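Helmy Robotics Club – Help Desk
Ticket 71: right arm drifts to the left when picking up the pot lid
Opened by: Loukia Alexiou
Team: Dritura (kitchen task)
Status: Open
Priority: High-ish, we have the Lerkley round in July

Hi all,

So our right arm has started missing the lid. The task is the one from the Lerkley kitchen challenge – arm goes to the lid, closes on it, lifts, puts it down on the mat, goes home. It used to be boring and reliable. Now it reaches a bit too far left, and it gets worse the longer we run it. First few tries after startup are fine, then by the time we've been going for half an hour it's closing on air or just nudging the rim.

I know the first reply is going to be "did you re-home it", so yes! Log below, messy, sorry, I was typing with one hand and holding the e-stop with the other.

Log

3:10 pm. Powered up both arms, homed both. Loaded the lid program from last week, no changes. Ran it 16 times. All good except one where the lid slipped when the fingers let go, which I'm not counting as a miss.

3:35 pm. First real miss. Fingers closed short of the rim. Ran again, got it, but only just.

3:50 pm. Missed three in a row. Stopped. Re-homed the right arm, tried again, good. Tried again, good. Tried again, miss. So homing helps for a minute or two and then it comes back, and that's the part I don't get.

4:05 pm. Thought it might be the mat, which is slippery on the bottom and could be creeping. Taped the corners down and marked the tabletop with pencil. Pad did not move. Still missing.

4:20 pm. Swapped the finger pads for the spare set. No difference, and now I've got glue on my sleeve.

4:30 pm. Slowed the whole program to 30 percent. This one is interesting – fewer misses, but when it does miss, it misses by the same amount as before. I'd have expected it to miss less if it was a speed thing.

4:45 pm. Ran the left arm through the same kind of reach with nothing in front of it. It came back to the same spot every time, as far as I can tell with a ruler. So whatever this is, it's only the right one.

5:00 pm. Checked the camera calibration with the checkerboard. Reprojection error looked normal to me, but I've only done this twice and Abdelilah normally does it. If somebody wants to look over my numbers, they're in the shared folder under Dritura, the file with 43 in the name.

5:15 pm. Gave up and ate a granola bar.

Stuff I have not tried yet

Updating the Grorkent driver. There's a newer one, but the last time we updated in the middle of a project we lost a whole afternoon, so I'd like somebody to tell me it's worth it first.

Taking the elbow joint cover off. I'm not going to do that by myself.

Running the whole thing from the wrist camera only. Right now the program uses the fixed camera to find the lid and then only checks with the wrist one at the end. I had a go at turning the fixed one off in the config and it threw an error about a missing transform, so I put it back.

My own guess, for whatever it's worth, is that something in the shoulder or elbow is slipping a tiny bit every time it swings over, and the encoder doesn't notice. But Sherif thinks it's the cable on that arm pulling on the wrist when it's stretched out, and I can't rule it out. The cable loop does tug a little when the arm reaches for the middle of the table. I tried holding it up by hand for a couple of runs, and they were both hits, but two runs isn't much to go on and my arm got in the way of the camera.

Our setup, one from the fixed camera and one from a wrist camera: 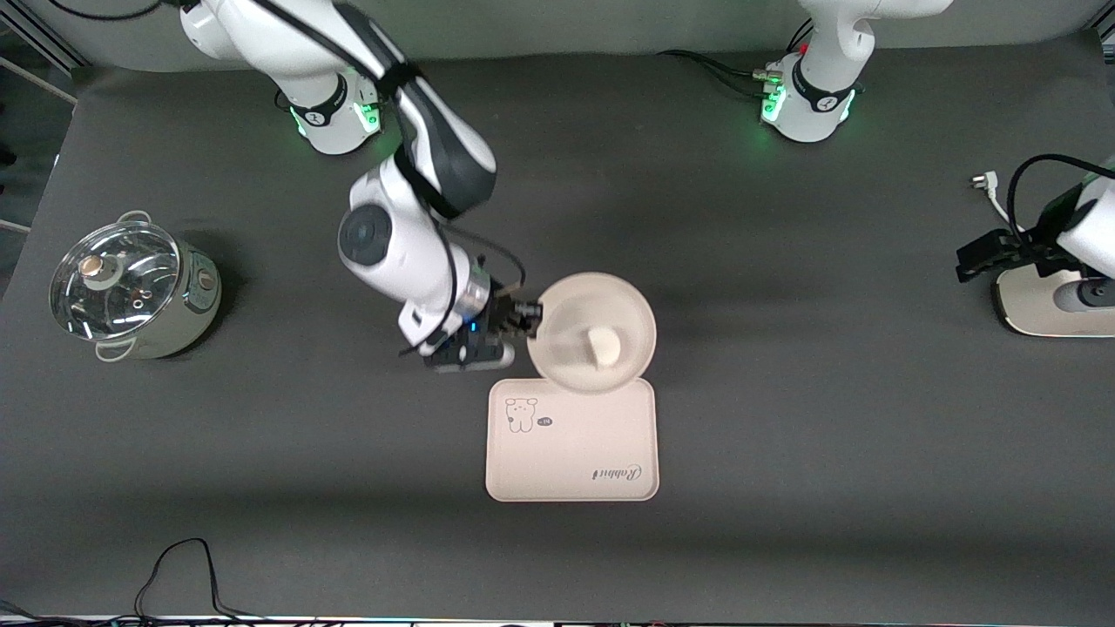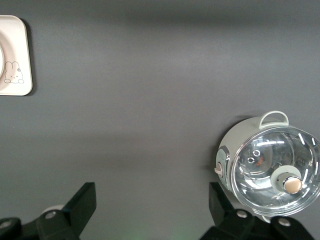
Kai Wegener replied:

I'd bet on the cable too, and I'd check it before you touch the driver or any joint covers. We had the same thing on the sorting project in the fall, good when it started and bad later on, and homing fixed it for a couple of minutes. What was going on was that the cable crept a little with every swing, so the slack slowly ended up on the wrong side of the strap. When we homed it, the arm shook it loose again for a bit.

Easy test: undo the strap, give the cable more slack on the wrist side, do it up again snug and put a bit of tape on the cable right where it comes out. Run it for half an hour. If the tape has moved, there's your problem. If it hasn't and you're still missing, post the joint log from a good run and a bad run and I'll compare them.

I looked at your calibration file and it's fine. Leave the driver alone until after Lerkley. And please put the program back to full speed for the test or it'll take you all evening.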